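Drarix teaches its kitchen robot to open the oven by changing the handles

Posted 2024-11-18 by Bogdan Neagu

I spent my lunch break last week on a long call with Eckhard Baumgart, and I've been boring my family with it ever since, so now it's your turn! Eckhard leads the manipulation group at Drarix, the small robotics lab out at Drasotham, and his team has just put out a short report on a training method they call Trirunow. If you've followed home robots at all, you'll know that doors are a sore spot. Picking up a mug, fine. Pulling an oven door down in a smooth arc without yanking it or losing your grip halfway, not so fine.

The usual way to train for this is to build a kitchen in simulation and let the arm practise there until it gets good, then throw in a lot of random changes to colour and lighting so it doesn't get too attached to one room. Drarix did that in April and got a policy that looked terrific in the kitchens it knew and fell apart in the ones it didn't. Eckhard said he watched it miss the same handle over and over and went home in a foul mood.

So they tried something else. They stopped fussing with the colours and started messing with the handles. Every practice run now gets a handle of a slightly different length, thickness and stand-off from the door, and the hinge gets a different stiffness too. Then comes the bit I really like. Each run is played three times from the same starting point, once with the arm reaching normally, once with its aim nudged off to one side, and once with the hinge made stiffer partway through the pull. The arm is scored on its worst go of the three, so it can't coast on one lucky grab. (That's where the "tri" and the "run" come from. I asked about the "ow" and Eckhard changed the subject.)

The whole thing trained on 2000 simulated kitchens, and they kept another 600 aside that the policy never saw until test day. On those, the old method opened the appliance door in 41 per cent of tries. Trirunow got to 78 per cent. That's a big jump for what is mostly a change in how you organise the practice, and I told him so, and he was modest about it for maybe ten seconds.

I asked which doors gave it the most trouble. Fridges were easy, he said, since there's plenty of room and the handle sits at a nice height. Dishwashers were okay. Wall ovens were the worst by a good margin, and they're what the team is working on at the moment. The door drops down toward the arm, so the arm has to back out of its own way while it pulls, and a wide bar handle gives it a lot of places to grab, not all of them good. Early on it liked to take hold right near one end, which meant the door came down with the arm twisted into a shape it couldn't get out of.

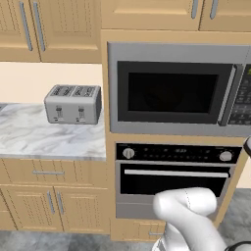 Giving the arm a small penalty for ending up near its joint limits sorted out most of that, and it now tends to go for somewhere closer to the middle. Eckhard shared his screen and ran a few attempts for me while we talked. I'll admit I cheered at one of them. My neighbour at the next desk was not impressed.

There are some catches, and the report is pretty upfront about them. The numbers are all from simulation so far. Contact between a gripper and a metal bar is one of the things simulators are worst at, and a real oven has springs, sticky seals and years of somebody's roast dinners in the hinge. Running everything three times also costs more computer time, though less than I'd have guessed, because the team stops a run early if the first go is hopeless. They also haven't touched what happens after the door is open. Taking a hot tray out is a whole other story, and one I'd like to be well back from the first time they try it.

The next step is a real arm in a real test kitchen at Drasotham, with 6 different appliances and a plan for 1000 door openings. Eckhard wants to keep the same policy with no extra training on the hardware, at least for the first round, so they can see how much of that 78 per cent survives. He wouldn't give me a guess. I've asked if I can come and watch, and he said yes as long as I bring lunch, so I'll write again once I've been out there.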